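The Mirnetton tape, at long last

I've been promising to write about the Mirnetton tape since before the leaves came down, and a couple of you have been kind enough to keep asking, so tonight I made a pot of tea and sat down to do it. Fair warning, this one wanders. I've never been able to tell the story of this band in a straight line, and I don't think they could either.

For anyone new, Mirnetton were a five-piece from Vurport who played what I can only call rainy-day pop. Two guitars, bass, drums, and a singer who also played a little electric organ that she carried to shows in a quilt. They made one album and a handful of singles, and they broke up the winter after I first saw them. I was nineteen and took it very personally.

The album came out on Ogbonna, a label run out of the back half of a shoe repair shop, and they pressed 564 copies. I know the number because it was written in pencil on the inside of the sleeve of the one I own, along with what I'm pretty sure is somebody's grocery list. (Onions, matches, "the good soap.") I've looked at a lot of other sleeves over the years, in other people's houses and at record fairs, and none of them had a grocery list, so I feel I got the deluxe edition.

It isn't a perfect record. The second side sags in the middle, and there's a song about a ferry that goes on for so long you could have taken the ferry. But the opening track still gets me every time, that organ coming in one note at a time like somebody feeling for a light switch.
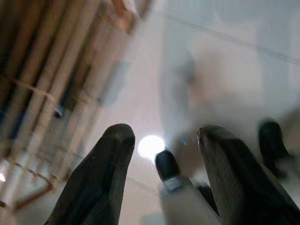 What the record never caught was how loud they were. On the album they sound polite. In a room they were enormous, and the singer, who barely spoke between songs, would plant both feet and lean back from the microphone because she didn't need it. I've tried to explain this to friends who only know the record and I can see them nodding the way you nod at somebody's vacation slides.

So for years the thing everybody wanted was a live tape. There was always supposed to be one. The story went that somebody had recorded the last show, the one at the old seed exchange in Kirham, straight off the mixing desk, and that it had been passed around a little and then vanished. I heard it had been taped over with a church service. I heard the drummer had it in a safe. At one point I heard that it had been sold to a collector overseas for more than my car was worth, and I believed that one for a good long while, though in fairness my car wasn't worth much.

I was at that show, by the way. I drove 342 miles to get there, with a borrowed map and a bag of oranges, and I've been dining out on it ever since. The seed exchange held 800 people if you believed the sign by the door, and it was nowhere near full. It had a wooden floor with a bounce in it, and when the front rows got going you could feel it come up through your knees all the way at the back, where the coffee urn was.

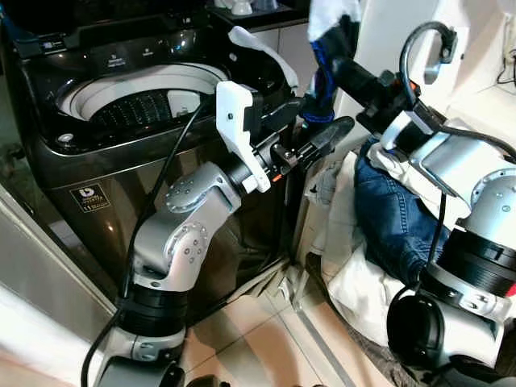

How it turned up

Last January I got an email from a woman who had read my old post about the singles. She had been clearing out her brother's apartment, and in a box of cables there was a cassette with "Mirn. Kirham last" on the label. Would I like it? She didn't have anything to play it on and she didn't care for the band, which she said so nicely that I couldn't be offended.

I wrote back in what must have been under a minute. Then I worried that I'd sounded too eager, and wrote again to say there was no hurry, and then worried that she'd take me at my word. My husband asked me to please put the laptop down and eat something.

The tape came in a padded envelope with a nice note. I left it on the shelf for two days. I can't fully explain that, except that I'd been imagining it for more than half my life and I wasn't quite ready to have it turn into a real thing with a running time. If it was mostly hiss, or if it was some other band, then that would be the end of it. I also needed to clean the heads on my tape deck, and that made for a very respectable excuse.

When I did finally press play, there was a long stretch of room noise first. People talking, a glass, somebody laughing right next to whoever had the recorder. So much for the mixing desk! It was recorded from the crowd, probably from inside a coat, and for the whole first song there's a kind of woolly thump whenever the person moves. And then the organ came in, one note at a time, and I had to go and stand in the hallway for a bit.
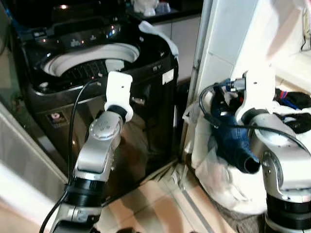
What's on it

Eleven songs, and part of a twelfth. They open with the album opener, as they always did, and then go right into two that were never recorded anywhere else as far as I know. One of those I had completely forgotten. The other I've been humming for decades with the wrong words, and I'm sorry to report that I like my words better.

The ferry song is on there too, and I owe it an apology. Live, they played it nearly twice as fast, and the two guitars chase each other through the long section that drags so badly on the record. It's thrilling. I wish whoever was in charge of the album had just let them play it that way, but I suppose they were being careful, and you can hear the carefulness all over that second side.

The talking is my favorite part, if I'm being truthful. The bass player tells a rambling story about a flat tire and loses his place. Someone in the crowd shouts for a song they've already played. The singer says "Thank you, Kirham," very quietly, and a man near the recorder says "She spoke!" and his friends crack up. I've listened hard for myself. There's a whoop after the fourth song that could be me, and I've decided that it is.

Then, in the middle of the last number, side two runs out. It just clunks off. I remember that song ending with the drums alone, everybody else having put down their instruments and walked away, and I would dearly have loved to hear it. Still, I have it in my head, and I've been wrong about enough of the rest of the night that maybe it's better if nothing corrects me on that one.

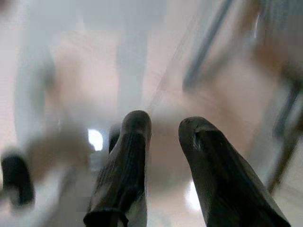

The cassette is an ordinary one, the kind you could buy three to a pack at the drugstore. The label is peeling at one end, the handwriting is in green ballpoint, and the little felt pad inside has gone flat but is still hanging on. It has clearly been carried around in pockets. The black shell has rubbed down at one corner to a grayish white, very much like that small pale scuff near the top of the right-hand finger in the picture, and I find I'm fond of that corner and keep running my thumb over it. I've thought about moving the tape into a new shell to protect it, and a fellow on the tape forum was firmly in favor, but I don't have the heart. It gets a clean case and a dry shelf and that's as far as I'm going.

I've made a digital copy, as carefully as I know how, and I haven't cleaned up the sound at all apart from lowering one awful squeal near the start. I tried taking out the coat thumps and it made the room go dead, so I put them back. Some of you will want to have a go at it yourselves and I say good luck to you.

As for sharing it, I've written to the two members I could find an address for and asked if they mind. One of them replied the same afternoon to say go ahead, and that he'd like a copy because he never had one. He also told me the floor at the seed exchange frightened him half to death that night and that he spent the whole set waiting for it to give way, which has slightly changed how I hear the drumming – he really is hitting those things like a man who wants to get home.

I'm waiting on the other one. If it's a yes, I'll put the whole thing up with a track list, and I'll need help with titles for those two unrecorded songs. If you were ever at a Vurport show and wrote down a set list on your hand or a bus ticket or anything else, please dig it out and drop me a line. And if you were the man who yelled "She spoke!", I'd very much like to buy you a coffee.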